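HOS 17 Housekeeping Practice
Skerndale Center for Adult Learning
Handout for Session 4: Clearing and Wiping a Shared Table
Room 364, 19th July

Bring this sheet with you. We will work from it for the first half of the session and you will need it again for the practical check.

1. What the session covers

Last time we did floors and entryways. This session is about one table that several people use during the day, such as the one in a break room, a waiting area or a study lounge. Nobody owns the clutter on a table like this, and it builds up in small amounts: a wrapper, a used tissue, a bottle, a phone put down during a conversation. None of it takes long to deal with. The mistakes come from dealing with it in the wrong order or throwing out something that belonged to somebody.

2. Sorting before touching the cloth

Look over the whole table before you pick anything up. Decide which group each item belongs to.

Trash: used tissues, empty wrappers, napkins, crumbs.
Recycling: empty bottles and cans, clean paper. Follow the sign on the bin in your building. Turcotte Hall and the Pulteck building do not take the same things.
Personal property: phones, keys, glasses, chargers, notebooks.
Stays with the table: anything that belongs to the room.
Unsure: anything you can't place in the first four groups.

A small package needs a closer look. If it is sealed or has something left in it, it counts as personal property. If it is empty, it is trash. Pick it up by one end and check before you decide. The same goes for bottles. A bottle with water still in it may belong to someone who has stepped out, so ask before you pour it away.

3. Order of work

Pick up tissues first and put them straight in the bin. Don't set them down on another part of the table. Wash your hands or change gloves before you go on to phones or food packages.

Next take the wrappers, then the bottles. Personal items are moved last, and only as far as you need to wipe under them. Put a phone back the same way up as you found it. Boxes and other solid items are lifted, not dragged — dragging leaves marks on a wood finish.

Wipe from the far side toward yourself in overlapping strokes. On a table with a rounded edge, finish with one pass that follows the curve. Straight strokes miss the rim, where hands and sleeves rest. Use a damp cloth on wood and follow with a dry one.

If there is floor tape next to the table, keep your bucket and bag on the side away from the walkway.

4. Lost items

Anything left at closing goes in a clear bag with the room number and the time written on the label. Bags go to the desk in Room 36. Do not turn on a phone or look through a bag to find the owner.

5. For next time

Read the Trorer packet, sections on wood and laminate. Questions about the practical check can be left in the tray outside Room 708.

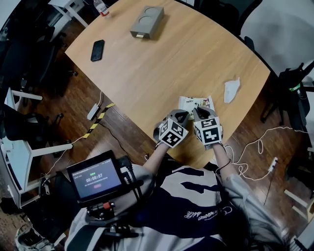
Should a phone be moved before or after the trash is picked up?

After. Clear the tissues, wrappers and bottles first, clean your hands, then shift the phone just far enough to wipe under it and put it back.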